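Cleaning a bathroom with marble, brass and a big old mirror

I grew up scrubbing everything with vinegar. Windows, kettle, sink, floor, my mother swore by it and so did I, right up until we moved into a place with marble in the bathroom. Vinegar and marble do not get along! I put a dull ring next to the faucet in the first month and I still look at it every time I brush my teeth. So most of what follows I learned the hard way (and some of it from the back of a Skalico bottle).

Let's start with the counter. Marble wants warm water, a drop of plain dish soap and a soft cloth, and then a second cloth to dry it. No vinegar, no lemon, no bathroom spray that says it eats lime. Toothpaste spit, aftershave and hair dye all leave marks if they sit, so wipe them up when you see them. I keep a folded washcloth behind the faucet for exactly that.

For an oily spot I mix baking soda with enough water to make a thick paste, spread it on, tape plastic wrap over it and leave it overnight. Scrape it off with an old plastic card, not a knife. Sometimes it takes 2 rounds. Try it in a corner first if your stone is dark or you don't know what's been put on it.

Sealing is easier than it sounds. Drip some water on the counter and go do something else for 10 minutes. If there's a dark patch when you wipe it off, the stone is drinking and it's time to reseal. I use the Trastley one, wiped on thin and buffed off before it gets tacky. I do mine in June when I can leave the window open all day.

Now mirrors, and I mean the big ones with fancy gold frames over the sink. Never spray the glass! The cleaner runs down, gets in behind the bottom edge and eats the silvering, and that's where those black freckles come from. Spray the cloth, wipe from the top down, and stop a finger's width short of the frame.
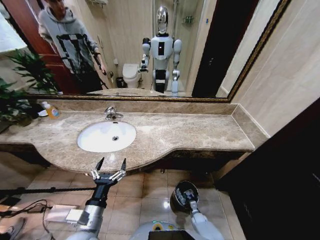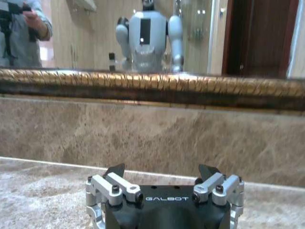
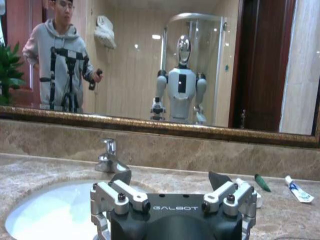
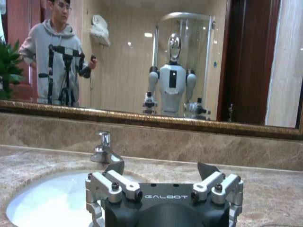 The frame gets a dry brush and nothing else. A soft makeup brush or a clean paintbrush gets down into all the curls, and if yours is real gilding then please don't let a wet rag anywhere near it. I once took the shine off a whole corner of a thrift store frame with one swipe of glass cleaner. Mine is a cheap painted one these days, so I sleep better.

To stop fogging, rub a tiny bit of shaving foam over the glass and polish until it's clear. It lasts me from one Friday to the next, with hot showers in between.

Sink basins: dish soap on a sponge for every day, baking soda on the ring around the drain. The overflow hole is where the smell lives. I push a bottle brush in there with hot soapy water and, well, don't do it right before dinner.

Towels dry faster spread flat over a rail than bunched on a hook. If they've gone sour, wash them hot with half the usual soap and skip the softener.

And for the chrome faucet I've given up on polish. A Vokex microfiber cloth, dry, after the last person has brushed their teeth at night. If water spots have already built up, hold a warm soapy cloth around them for a while and then rub with your thumb through the cloth. Keep the lime remover in the cupboard, it will drip on the marble and you'll have a ring like mine.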